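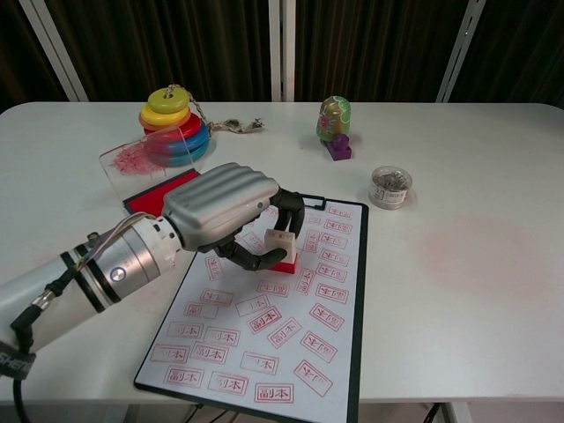 当方の環境でも同じ症状が出ています。外構グリッドを回転させた配置図で、中庭の室名と面積が書き出し時に消えます。壁は残ります。回転を0に戻すと正常に出ますが、敷地境界と合わなくなるので運用には使えません。

ホーム 製品 サポート履歴 ダウンロード お問い合わせ

2018年8月17日 Moten サポート記録係
コメント 2件

件名:IFC書き出し時に屋根のない領域の面積が欠落する
チケット番号:243
対象:Moten 配置図モジュール
案件:Sollport 保育施設 基本設計
状態:回避策あり、修正待ち

■症状
屋根を持たない領域(中庭、通路、屋外テラス)を「室」として登録し、IFCで書き出すと、受け側のPlutasholmで面積欄が空になる。屋根のある教室棟は正しく読み込まれる。書き出しログにエラーの記録なし。

■再現条件
1. 基準グリッドを真北から30度回転
2. 塀を高さ600mmで入力し、領域を閉じる
3. 「室」を自動生成し、属性「屋外」を付与
4. 配置図ビューから書き出し
1と2の両方を満たす場合のみ発生。塀を通常階高の壁に置き換えると発生しない。

■調査
書き出したファイルをテキストで確認した。該当する領域の要素自体は存在するが、境界の参照先が空。室の上端が階の上端に設定されているのに対し、塀の上端はそれより低く、境界判定の段階で塀が除外されている模様。回転なしの場合は旧方式の判定が使われるため、塀も境界に含まれる。

キャッシュ削除、再起動、テンプレートの差し替えでは変化なし。Messina経由の変換も試したが、面積欄が0になるだけで改善せず。なお、Messinaで変換したファイルは階名の全角文字が化ける。別件として起票済み。

■回避策
屋外の室について、上端を「階の上端」から「数値指定」に変更し、塀の高さと同じ値を入れる。そのうえで室を更新し、再度書き出す。自動更新がオンのままだと上端が元に戻るので、先にオフにしておくこと。

Sollportのモデルで適用し、中庭と通路の面積がPlutasholm側で表示されることを確認。ただし次の点は残る。
・塀に開口がある箇所では室が閉じない。開口部に室境界線を手動で追加する
・塀どうしが直角以外で交わる角では、面積に端数のずれが出る。申請用の求積には使用しないこと
・体積は塀の高さで計算されるため、集計表の体積欄は非表示を推奨

■追記
パビリオン棟と棟の間の庇下空間は屋根ありとして扱われる。属性を「屋外」にしても延床の集計に入るとの指摘あり。仕様どおりの動作だが、集計表の絞り込み条件に属性を加えれば分離できる。算入の可否は所轄の判断によるため、当窓口では回答しない。

■今後
境界判定の修正は9月の更新に含める予定。適用後は数値指定を解除し、室を再生成する必要がある。既存の室名と室番号は保持されるが、手動で追加した境界線は残るので削除が必要。

お問い合わせの際は、ファイル一式に書き出し設定(拡張子 .set)を添付してください。設定がない場合、こちらで再現できないことがあります。

シェア 0

前のチケット 一覧へ戻る 次のチケット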